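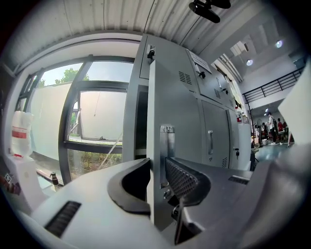
작업장에 자동화 장비 들이기 전에 따져볼 것들

요즘 소규모 작업장 운영하는 분들한테서 로봇 팔 하나 들이면 어떻겠느냐는 질문을 자주 받는다. 내 대답은 대체로 "견적서부터 다시 읽어보세요"다. 기계가 나쁘다는 얘기가 아니다. 계산이 너무 빨리 끝난다는 얘기다. 아래는 그동안 견적서 뜯어보면서 적어둔 것들인데, 순서는 별 의미 없다.

본체 가격은 잊어버린다

영업 담당자가 맨 먼저 말하는 숫자는 팔 가격이다. 그 숫자로는 아무 일도 못 한다. 그리퍼, 받침대, 제어함, 안전 펜스나 센서, 배선 공사, 시운전 비용이 따로 붙는다. 견적서를 받으면 "이 금액만 내면 우리 부품을 집어서 우리 기계에 넣을 수 있습니까"라고 물어보고 대답을 글로 받아둔다. Plornitz에서 받은 첫 견적은 한 장이었는데 이 질문을 보내고 나니 여섯 장이 되어 돌아왔다. 차라리 여섯 장짜리가 믿을 만했다.

그리퍼는 소모품으로 잡는다

손가락 부분에 붙는 패드는 닳는다. 고무든 망이든 마찬가지다. 카탈로그에는 수명이 몇만 회라고 적혀 있지만 그건 깨끗한 시험편을 집을 때 얘기고, 절삭유 묻은 쇳조각을 집으면 사정이 다르다. 패드 한 벌 가격, 납기, 우리가 직접 갈 수 있는지를 적어둔다. 전용 공구가 있어야 한다고 하면 그 공구 값도 적는다. 여분은 2벌을 처음부터 같이 주문한다. 나중에 따로 시키면 운송비가 패드 값을 넘기도 한다.

제어함 문은 열려야 한다

도면에는 제어함이 네모 하나로 그려져 있다. 문이 열리는 자리는 잘 안 그려준다. 설치할 자리에 마스킹 테이프로 외곽선을 붙이고, 문짝이 도는 범위까지 바닥에 같이 붙여보라. 사람이 공구를 들고 그 앞에 쪼그려 앉을 수 있어야 한다. 통풍구 앞을 자재로 막지 않을 자신이 있는지도 생각해본다. 나는 없어서 벽에서 더 띄웠다. 창가에 놓을 생각이면 여름 오후에 볕이 어디까지 들어오는지 먼저 보고, 비 오는 날 창을 열어두는 버릇이 있다면 자리를 바꾸는 게 낫다.

"6개월이면 본전" 계산법

이 표는 업체마다 모양이 비슷하다. 하루 종일 쉬지 않고 돈다고 치고, 품종 교체 시간은 영으로 놓고, 사람 한 명 인건비를 통째로 뺀다. 우리 작업장에서 표를 다시 만들어봤다. 한 번에 200개씩 들어오는 주문이 대부분이고, 품종이 바뀔 때마다 누군가는 지그를 갈고 위치를 다시 잡아야 한다. 그 시간을 넣으니 6개월이라는 말은 표 어디에서도 나오지 않았다. 그렇다고 안 산다는 결론이 난 건 아니고, 한 품종이 길게 이어지는 주문이 얼마나 되는지부터 세어보게 됐다. 직접 해보실 분은 지난 장부에서 주문별 수량을 뽑아 큰 것부터 줄을 세우면 된다. 위쪽 몇 줄만 자동화 후보고 나머지는 지금처럼 하는 게 싸다.

시연은 내 부품으로

전시장 시연은 늘 잘 된다. 같은 블록을 같은 자리에서 집으니까. 시연을 보러 갈 때는 우리 부품을 상자에 담아 가되 잘 나온 것만 고르지 말고 버가 남은 것, 기름 묻은 것도 섞는다. Wurnell 쪽은 흔쾌히 받아서 해봤고, Astance 쪽은 "그건 별도 테스트로 진행하자"고 했다. 별도 테스트에도 견적이 있었다.

연간 유지보수 계약

읽을 줄은 세 군데면 된다. 출장비가 포함인지, 응답 시간이 전화 응답인지 방문인지, 소프트웨어 갱신이 언제부터 유료인지. "신속 대응"이라는 말은 시간 단위로 바꿔달라고 한다. 못 바꾸겠다고 하면 그 줄은 없는 셈 친다.

중고는 어떤가

Petek 중고 팔을 싸게 내놓은 글이 가끔 보인다. 가동 시간보다 제어기 버전을 먼저 물어본다. 알람 501이 떴을 때 누구한테 전화해야 하는지 판매자가 모르면 사는 사람도 모르게 된다. 케이블이 원래 길이 그대로인지, 티칭 펜던트가 같이 오는지도 사진으로 받아둘 것. 펜던트 없이 산 사람을 한 명 아는데, 펜던트를 구하느라 든 돈이 싸게 산 만큼을 다 먹었다.

독자 의견 하나

Jozef Kuipers 씨가 메일로 지적해주셨다. 사람 교육 시간이 빠졌다는 것이다. 맞는 말씀이라 덧붙인다. 교육은 두 명 이상 받게 하고, 교육받는 동안 밀리는 일도 비용 칸에 적는다. 업체가 주는 무료 교육은 대개 켜고 끄는 법까지다. 위치를 새로 가르치는 법, 충돌 후 원점 잡는 법이 과정에 들어 있는지 목차를 달라고 해서 확인하면 된다.

다음에는 공압 배관 견적 얘기를 쓸 생각이다. 거기도 빠지는 줄이 많다.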